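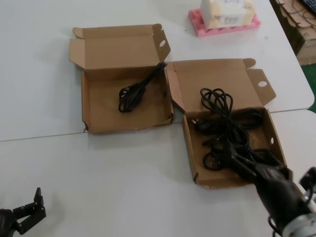 Power cord (also line cord, mains cable). Detachable or fixed cable carrying current from a wall outlet to an appliance. Usually black, plug on one end, connector on the other.

Storage

Mostly kept in boxes or drawers. Two common ways: coiled singly, or loose in bulk. Loose cords tangle fast, plugs catch in the loops. A figure-eight coil lays flatter and twists less than a round one. Tight wrapping is discouraged, strains the wire near the plug.

Sorting

Usually by length, then by conector type. Stella Odera's handbook for the Meltum parts depot (784 cords on the shelf, up to 1,000 in October) has one cord per box, label on the lid.

See also: Extension cord, Cable tie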